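Search this site Go Menu

Week 5 notes: Teaching a task by demonstration
Introductory Robotics, practical stream

These notes go with the Week 5 lecture and should be read before you come to the lab. I have written them a little longer than last year, as several students told me that the slides alone were not enough.

1. Two ways to show a task

In kinesthetic teaching you hold the arm and move it with your own hands. The motors are put in a compliant mode, the joint encoders record where the arm goes, and afterwards the controller can replay the path or learn from it. It is quick to understand, and you feel at once when a joint comes near its limit. The weak point is that your hands and body are also near the workspace, so a camera will record you together with the objects. With two arms it is also very tiring for one person.

In teleoperation you stay away from the arms and drive them with a second device. This may be a pair of small leader arms, a hand controller or a glove. The cameras see only what the robot will see later when it works alone. The price is that you lose most of the sense of touch, and beginners normally grip too hard.

For this unit we use the second way. The leader arms are controlled by the Dradix software, which is already installed on the lab computers. Please do not update it.

2. What is recorded

One demonstration is called an episode. Each episode contains the joint positions of both arms, the opening of both grippers, and the camera streams. The time stamps must agree. If the camera is late compared with the joints, the policy learns to close the gripper at the wrong moment, and this fault is very hard to find afterwards. Kjell Strand lost most of his December data in this way, and he has kindly allowed me to mention it.

3. What makes a good demonstration

Move at a steady speed. If you stop to think in the middle, the robot will learn the stop.

Use the same strategy each time. When you pick up a spoon by the handle in one episode and by the bowl in the next, the model may try something between the two.

Change the starting positions a little between episodes. It is good to have variety in where the things lie, but the order of the steps should stay the same.

Keep a small recovery when it happens naturally. If the fork slips and you pick it up again calmly, save the episode. If you drop it on the floor, discard the episode.

4. How much data

For a single pick and place, around 400 episodes is a comfortable number for the method we study. You will not collect so many by yourselves. Each pair records 15, and we put all the pairs together in one set. Before training, Gunnel Björklund checks the labels, so please write them in the agreed form: verb, object, place. "Put fork right of plate" is good. "Tidy up" is not.

5. The table task

The goal is one place setting. Choose with your partner which object goes first and write it down before you record. Flat cutlery is the difficult part, for the fingertips must come very close to the table surface. Approach slowly from above, close, lift a few centimetres, and only then travel sideways. The round pieces are easier, although a shiny metal bowl changes its look with every reflection and a model trained on few episodes can be confused by it.
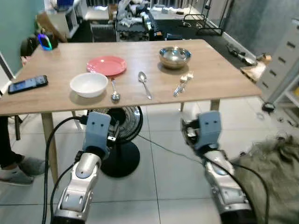 6. For next week

Read the chapter on behaviour cloning and prepare a half page on this question: why does a small error at the start of a movement become bigger toward the end? Bring also your episode log from the lab. Questions about the marking go to me, and questions about the software go to Ottar Hovland.

Comments (3)

Folke Hedlund
In section 3, does the same strategy also mean the same arm? My partner is left-handed and he always starts with the left one.

Svatopluk Procházka
Yes, please agree on one arm for each object and keep it for the whole set. It can be the left – I have no preference, only that both of you do the same.

Gunnel Björklund
A reminder on labels: lower case, no full stop, and "centre" spelled the same way by everybody. Last time I had to correct it in two places by hand.

Contact the unit office | Copyright Svatopluk Procházka, teaching notes | Back to top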